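Lumanlan Opens Equipment Planning Service for Small Teams Buying Their First Hand-Held Grippers

Thu 1 February

Lumanlan is pleased to announce the opening of its equipment planning service, a new offering for small teams that are getting ready to buy hand-held gripper tools and would like some friendly, practical help working out what to order, when to order it and how much money to keep back for the parts everybody forgets.

The service grew out of a great many long phone calls. Over the past year the people at Lumanlan have talked with schools, workshops and young companies who had set aside money for automation and then found themselves staring at a price list, wondering whether to spend it all at once. Some bought too many tools and had no one trained to use them. Others bought a single tool, wore out the pads, and lost weeks waiting on a replacement set (we have done this ourselves, and it is no fun at all!).

"I always ask people to tell me about their table before they tell me about their budget," said Florante Dagdag, who leads the planning service at Lumanlan. "What's on it? What do you want picked up? If the answer is cups and bottles and soft, light things from around the house, you are going to spend your money one way. If the answer is metal castings, you are going to spend it another way, and I'd much rather find that out on a Thursday morning over coffee than after the boxes have arrived."

What the Service Includes

Every planning engagement begins with a visit or a video call, whichever suits the customer, and ends with a written equipment plan. The plan lists the gripper tools themselves, spare pads and pivot hardware, mounts, storage, charging and cables, and the hours of staff time needed to get everything running. It also sets out which purchases can safely wait until the following budget year, and customers tell us that page is the one they turn to first.

The plan is written in everyday words so that it can be handed straight to a business manager or a purchasing office without a translator standing by. Prices are shown as the customer will pay them, with shipping included, and each line has a space for notes.

Lumanlan doesn't require customers to buy its own equipment. Plans may name tools from any maker, and where a team already owns something serviceable, we will gladly build the plan around it.

Two Ways to Take Part

The short plan costs $341 and covers a single workspace with up to 2 gripper tools. It is meant for teams making a first purchase, and it takes 8 working days from the first conversation to the finished document.

The full plan is priced by quotation and covers several rooms or sites, a schedule for replacing worn parts, and a follow-up review in June, when many organizations are settling their figures for the coming year. Customers who begin with the short plan and decide to move up will have $300 of their fee credited toward the larger one.

Planning Around Real Household Work

A good share of the early inquiries have come from teams interested in everyday home tasks, and the planning service has been set up with them in mind. Light drinkware sounds simple, but paper cups, clear plastic and wrinkled cloth each ask something a little different of a gripping pad, and a sensible budget leaves room for trying more than one pad surface before placing a big order. Objects cost money too! We suggest a modest line for cups, bottles and table linens, with permission to restock it during the year, and we suggest it warmly, having watched more than one project held up over a grocery receipt.

Hand-held grippers at work over a checked tablecloth, with paper cups and clear plastic among the objects:

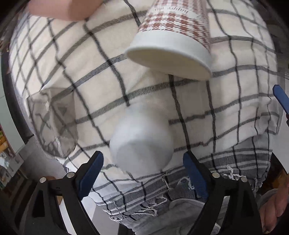
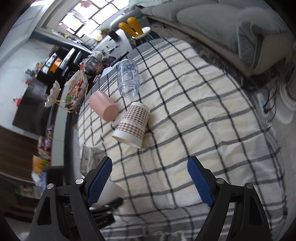
Availability and How to Apply

Bookings for the short plan are open now, and full plan quotations can be requested at the same time. Teams are asked to send a few lines about their space, the kinds of objects they expect to handle, any equipment they already own and the date by which their money has to be committed. A rough figure is perfectly fine at this stage, and so is no figure at all.

Applications may be sent through the contact form on the Lumanlan website, marked for the attention of Florante Dagdag. Every inquiry gets a personal reply, and there is no charge for the first conversation.

About Lumanlan

Lumanlan supplies and supports hand-held gripper tools and related equipment for teaching, research and light commercial use. The company also offers operator training, repairs and a spare parts service.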